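Pivport Two-Arm Bin Transfer: README

Last updated 8 Dec 2022
Maintained by Margit Wikström, Ostapchuk workshop

Hello, and thank you for downloading this. It's a fairly small set of recordings of people teaching a pair of robot arms to move small electronic parts between two bins, and we've tried to write down everything we would have wanted to know if someone had handed the folder to us. If you only want to load the files, skip to "Getting started". If you're planning to train on them, please do read the section on known problems as well, because a few of them cost us a good part of May and we would hate for them to cost you the same.

What's in the box

The set holds 1,027 recorded episodes. Each episode is one person, seated at the leader arms, carrying out one transfer from start to finish while the follower arms copy the motion at the bench. We planned for 2,000 and stopped when the parts supply, the bench booking and our operators' shoulders all gave out within the same stretch. Of the episodes we kept, 713 are marked clean, meaning the operator finished the transfer in one go with no regrasp and no help from a second person. The rest are all usable in one way or another and carry a tag saying why they weren't marked clean.

Every episode folder contains:

episode.json - the task name, operator code, outcome tag and any notes typed in at the time
joints.csv - joint positions for both arms, leader and follower side by side
grip.csv - commanded and measured opening for each gripper
head/ - color frames from the camera above the bench
events.csv - the moments the operator tapped the foot pedal

The foot pedal is worth a word. We asked operators to tap it whenever they felt that one part of the job had ended and the next had begun: reached the bin, got hold of the part, came clear of the rim, let go. Some people tapped faithfully and some forgot for whole sessions at a time, so please treat events.csv as a helpful hint and nothing firmer than that.

The tasks

There are four task names in the set, and they get harder as you go down.

single_pick: one arm picks one capacitor from its bin and lifts it clear. The other arm holds still.

place_back: the same as single_pick, and then the part is set down again in the same bin.

bin_to_bin: a part is taken from one bin and released in the other by the same arm. The operator chooses which arm.

handover: one arm picks a part and passes it to the other in mid-air, and the second arm puts it in the other bin. This is the one we're proudest of and also the one with the most failures.

We chose capacitors because they're cheap, they come in sensible sizes, and they roll. A part that rolls teaches you a great deal about how a person corrects a grasp. New operators nearly always came straight down and closed on the middle of the can, and watched it squirt sideways. After an hour or so they'd learned to nudge it against a wall of the bin first, and you can watch that habit arrive if you play one operator's episodes in order. It's a lovely thing to see!

How the recordings were made

The leader arms are light, unpowered copies of the followers, mounted on a separate frame so that the operator sits with a clear view of the bench. Moving a leader moves the matching follower, joint for joint. There's a squeeze handle at the end of each leader for the gripper. We tried a gamepad early on and dropped it. People could manage one arm with it quite well, but the handover turned into a puzzle, and the motion looked nothing like what a person would do with two hands.

Before each session the operator brought both arms to the home pose, ran the gripper check, and did three practice transfers that weren't saved. Then the episodes began. Between episodes a helper would reset the parts, sometimes tidily in a group and sometimes scattered, following a card drawn from a deck. The card number is stored in episode.json under reset_card, and the deck itself is in docs/cards.txt.

The blue tape on the bench is there for bin placement. The helper moved the bins to new squares between blocks and turned them a little as they saw fit, so you shouldn't assume a fixed angle for either one. We wrote down the square but never measured the turn. 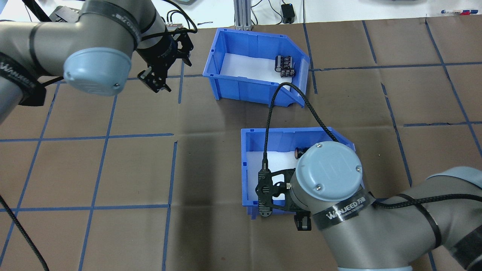 Sample view from the head camera: both follower arms over the taped bench, a group of capacitors in the upper bin and a single one lying in the lower bin.

Getting started

Unpack the archive somewhere with plenty of room and run check_episodes.py from the top folder. It goes through every episode, compares row counts against frame counts, and prints the names of any that don't match. It should print nothing. If it prints a long list, your download was most likely interrupted, and fetching the archive again is quicker than hunting for the missing pieces.

The loader is called plellel and lives in the tools folder. It reads one episode at a time and hands back arms, grippers and frames lined up on a shared clock. You can ask for a single task, a single operator, or clean episodes only. There's a short worked script in tools/first_look.py that plays back an episode next to a plot of the gripper opening, and we'd gently suggest spending an evening with that before you train anything.

Known problems

The clock on the left gripper drifted in the earliest sessions. We've corrected it, and the corrected files carry the field clock_fixed, but the correction is a straight line fitted through a wobble. If your method is fussy about timing, leave those episodes out.

Cables get in the way of the view. They hang and loop as the arms move, and from time to time one crosses a bin at the very moment you want to see the grasp. We didn't remove such episodes.

The arms also cast shadows on the bench, and the room light changed through the day. A model trained only on morning sessions did badly on the late ones when we tried it. Session time is in episode.json if you want to balance for it.

In 29 episodes the operator's notes mention a part falling outside both bins. They're tagged part_lost. We left them in on purpose, as the recovery attempts are interesting, but they make poor examples of the task itself.

Finally, operators differ. Operator D is quick and a little rough, operator F pauses before every grasp as though asking permission, and a policy trained on the two together picked up the pauses and the roughness both. Filtering by operator helped us more than any change to the network did.

Suggested split

splits/default.txt keeps whole sessions together, so that the same bin placement never appears on both sides. Please use it if you plan to compare your numbers with anyone else's. There's also splits/by_operator.txt, which holds out one person entirely and is a good deal harder.

People and permission

Operators agreed in writing to have their motions recorded and shared. They appear by letter only, and the key that joins letters to names isn't part of this release. If you believe you can tell who somebody is from the way they move (one colleague swears she can), please keep it to yourself.

You're welcome to use the recordings for research and teaching. If you'd like to put them into a product, write to us first and we'll talk it over.

Thanks

To everyone at Zaltenby who lent us bench space and put up with the sound of grippers closing all afternoon, and to the operators, who were patient well past the point where they had to be. Corrections and odd findings are very welcome - open an issue with the episode name and the row number where it starts, and Margit will take a look.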